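Motari Charging Dock for Two Controllers

Feb 5, 2018

Price: £80
In stock: yes
Made by: Motari
Fits: the standard pads for the Jara console, first and second versions
Does not fit: the Jara Mini pad, or any pad with a clip-on battery

Motari would like you to believe this dock will change the way you play. It won't. It holds 2 controllers upright and charges them from the mains, and at £80 we think it costs more than it should. We stock it because people kept asking, and because the cheaper one from Rinent came back to us so often that we stopped selling it in September.

The box promises "rapid charge". We ran a flat pad on the dock and another on the lead that comes with the console, and the dock was done in 92 minutes. The lead took a little longer. If you tend to charge overnight, you will never notice the gap, and you should keep your money. 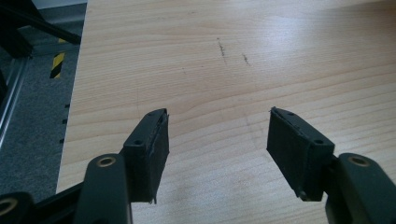

Goes on any flat surface

What you do get is a dock that grips properly. The old Rinent had shallow cradles, and a pad could look as if it was charging when it had slipped off the contacts. On this one the pad drops in with a click and a small light comes on by the slot. The light is too bright for a bedroom. There is no way to dim it, whatever the leaflet says about "night mode", which only turns it from white to blue.

Motari claims the contacts will stand up to 2,078 dockings. It is an oddly exact number and we asked where it came from. We got a polite answer with no test attached, so treat it as decoration until somebody shows their working. Ours has been on the shop counter for a few weeks and still works – that is all we can say.

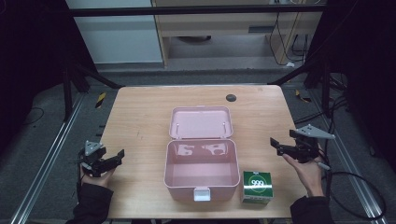
Bratow wrote to us that the dock was fine but the plug was a nuisance, being wide enough to block the next socket on an extension lead, and that we ought to have put this on the page from the start. Fair point. It does block the next socket. Put it at the end of the row or use a short extension.

The other thing buyers get wrong is the battery claim. Motari says the dock "looks after" your batteries by stopping the charge when they are full. So does the controller, all by itself, on the ordinary lead. You are not paying for anything extra there.
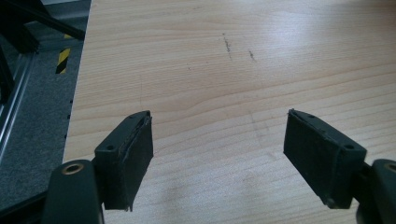 As for thumbstick covers and rubber grips, most thin ones are fine. Thick grips stop the pad from sitting down on the contacts and you will have to peel them off each time. Skins and stickers are no trouble unless they go over the charging port.

In the box: dock, mains plug with fixed cable, leaflet. No controllers are included, though the photo on the lid rather suggests they are.

Returns: 80 days from delivery, in the original packing. If it doesn't fit your pad, check the list at the top before you write to us – it is usually the Mini.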